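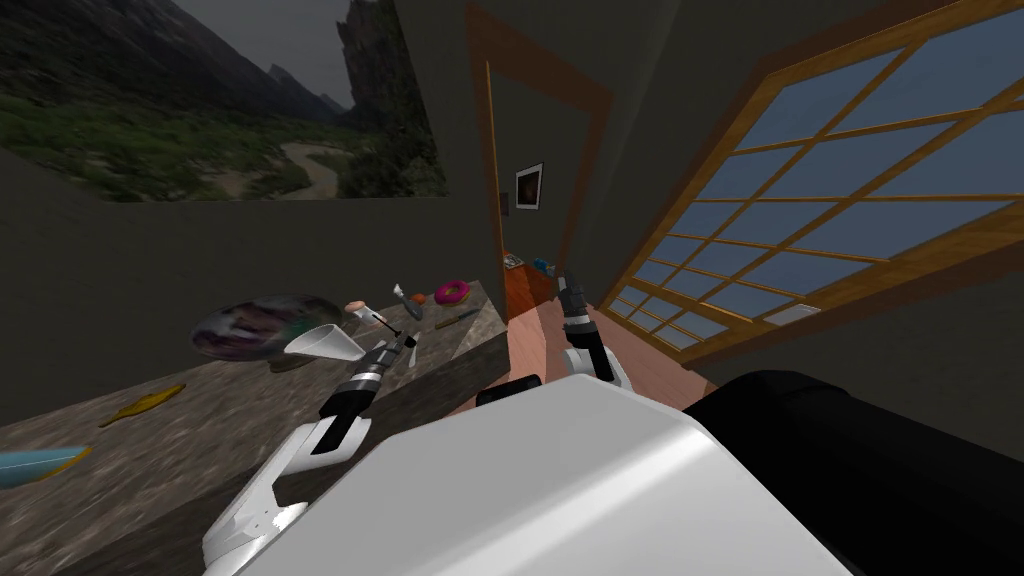

Can a person who is not a statistician use Tradeveck to follow exports and imports?

Most people can, if they already understand the difference between a value and a volume, and if they are patient in the first days. I have used the basic version since August for my small newsletter on trade and wages, and I paid for it myself.

Tradeveck is a program which collects the trade figures of 196 countries and territories and lets you draw charts from them. It runs in the browser. You choose a country, a partner, a group of goods and a period, and the chart comes after a few seconds. The basic version costs 15 pounds a month. There is a more expensive one for offices, which I did not try.

What I like most is the treatment of revisions. Trade figures are corrected many times after the first publication, and in most programs the old number simply disappears. In Tradeveck you can keep up to 5 older versions of the same series and put them on one chart. When I wrote about machinery exports, I could see that the fall in spring, which had made some noise in the newspapers, was almost gone after the second correction. Without this function I would have repeated the mistake.

The seasonal adjustment is also good enough for my purpose. It is switched off when you open a series, and I would prefer it to be switched on, or at least that the chart said clearly which one you are looking at. I made one wrong chart in this way and had to send a correction to my readers.

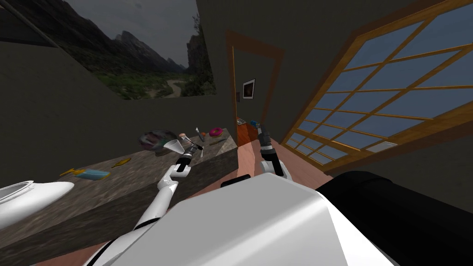 Prices are a weaker part. The program offers a deflator for every country, but for many smaller economies it uses the general consumer price index, and this is not suitable for exports. A country which sells mainly copper or coffee can look as if its volumes jump up and down, when only the world price has moved. The help page mentions this in one short sentence — I found it after around 2 weeks. Please read that page before you draw any conclusion about a real trade balance.

I compared it with Hattori, which I used before. Hattori has nicer charts and a much better search, but it keeps no old versions and its goods groups are wider. If you need a clean picture for a presentation, I would still take Hattori. For checking an argument I would take Tradeveck.

Some smaller points:

The download to a spreadsheet works well, but the dates arrive as text and must be converted.
Goods groups have official names only, so a search for "shoes" finds nothing and "footwear" finds everything.
Support answered my two letters politely, the first one on the next day, the second one much later.
You can stop the subscription at the end of any month.

I will keep it until spring and then look again at the deflators, as they have promised some changes there.

October 2, 2019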